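# How does a robot pick things up?

Pick up a pencil. Now pick up an egg, or think about doing it. You used the same hand for both, but you did not hold them the same way. You squeezed the pencil without thinking, and you were careful with the egg.

A robot has to be given a way to do this. The part it holds things with is called a gripper, and there are many different kinds.
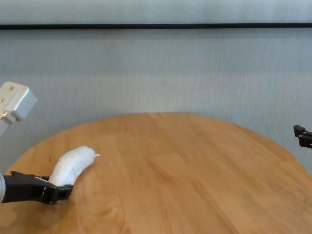
At the Skirance workshop in Clavstead, people test grippers to find out which ones are good at which jobs. They do the same small task again and again with one gripper, then change to another and start over. It can take a long time. In October one gripper was closed and opened 618 times before the testers moved on to the next.

## Two fingers

Your hand has four fingers and a thumb. Lots of robot grippers have only 2 fingers, which are often called jaws. They move towards each other to hold something and move apart to let it go.

A two-finger gripper is simple. It has few moving parts, so it is easier to mend, and the computer that controls it has less to work out. It is good at holding blocks, boxes and handles.

It finds some shapes harder. A ball touches flat jaws in only a small spot on each side, so it can roll or slip out. A curved shape can be awkward too. If you hold a banana at one end, the rest of it sticks out and its weight tries to turn it in your grip. Try this with a real banana. Hold one end between your thumb and one finger, and keep the other end up in the air. Then hold it in the middle. Which is easier?

Testers use pretend fruit for jobs like this. Real bananas go brown and soft after a few days. A pretend one keeps its shape, and that makes the test fair. If the banana changed every day, you would not know whether the gripper had got better or the banana had got squashier.

## Suction cups

Some grippers have no fingers at all. They use a rubber cup and a pump that sucks out the air. The cup sticks to smooth, flat things such as glass or a sheet of card. It does not work well on a woolly jumper, because air leaks in through the gaps.

## Soft grippers

Other grippers are made of bendy rubber. When air is pumped in, the fingers curl round the object. They are useful for tomatoes and other things that bruise. They are not so good at lifting anything heavy.

## How hard should it squeeze?

If a gripper squeezes too gently, the object falls. If it squeezes too hard, the object may be crushed. Some robots can feel how hard they are pushing, using a small part called a force sensor. Others close until they are told to stop.

The controller is the part that sends the orders. The workshop has tried two controllers, called Miltis and Rantala. Both were given the same gripper, the same object and the same table. When you compare two things, you should change only one thing at a time.

## Try it yourself

You will need:

- a pair of kitchen tongs
- a pair of clothes pegs
- a sponge, a spoon, a ball and a banana
- paper and a pencil

1. Put the objects on a table.
2. Pick up the sponge with the tongs, move it 30 centimetres and put it down.
3. Do this 20 times. Make a mark on your paper each time you drop it.
4. Do the same with the other objects.
5. Now start again with a peg in each hand, using them like two fingers.

Look at your marks. Did the tongs do better than the pegs with every object, or only with some? Try holding the banana in a different place and see if your score changes.

## Words to know

**Gripper:** the part of a robot that holds things.

**Jaws:** the fingers of a gripper.

**Force sensor:** a part that measures a push or a squeeze.

**Controller:** the part that tells the robot what to do.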